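Three weeks with the Derkell picking kit

15 Sep 2023

We've had the Derkell bin-picking kit at the unit since the end of August. I said I'd write it up once the loan was over, so these are my notes.
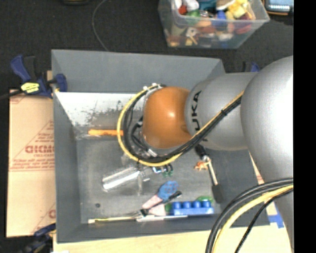

What you get

The kit is a 3D camera on a bracket, a small computer, a suction and finger tool for the end of the arm, and a year of the software. You supply the arm and the bin. The version I tried is the one for mixed items, meaning things that have nothing in common with each other. Derkell also sells a cheaper one for identical parts, which I haven't used.

The cables are your problem. No dress pack comes with it, so they go on the outside of the arm with ties, and you need to leave plenty of slack at the wrist. I got this wrong on the first day and had to redo it.

Setting up

The manual says an afternoon. It took me a day and a half, and most of that was calibration. Fix the bin down before you start. I use ordinary workshop clamps on grey plastic bins and that does the job. If the bin shifts even slightly you have to calibrate again, which takes 12 minutes each time.

Ionuț Pîrvu at Banden helped me over the phone with the network settings. The fault was a wrong address in the printed guide. He says the PDF has been corrected since May, so use that.

How it picks

I ran 500 attempts with toys, hand tools and odds and ends, topping the bin up as I went. It got 457 of them out and into the tub. I didn't count second tries as separate attempts.

Toy building bricks gave it very little trouble. Clear plastic was the worst, as I expected, because the camera gets glare off it and guesses the height wrong. Long thin things lying flat on the floor of the bin were also poor. It would find them, but the fingers couldn't get underneath. Items close to the walls were better than on the Vasseur kit I had last year, where I gave up on the corners altogether.

It isn't fast. There is a pause before each pick while it works out the path, and you can't turn that down in the basic licence.

Support

Diketti handle support in this country. I sent two questions and had a proper answer to both the next morning. Spare suction cups are 60 pounds a pack, which I think is too much for what they are.

Would I buy it

For mixed items at low speed, yes. If your stock is mostly clear packaging I'd ask for a loan first and try it with your own things. Mine goes back on the courier tomorrow, and I've asked Diketti for a price without the computer, as I already have one that would do.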